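Bench Rules for Small Robot Arms
2022-06-28 | Print | E-mail this page
3 comments | 41 shares
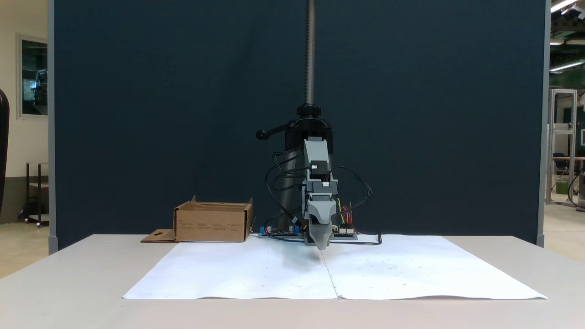

A technician at Brindham wanted it on record that a rule is only useful if people read it before the power goes on. The safety lead at Ullix agrees. Her list fits on one page. "We had 63 rules in March," she says. "People skipped them." The first one left covers cables: none may cross the path of travel. The second says hands stay off the gripper until the supply is switched off. "Forty seconds of checking," she says. "Every run."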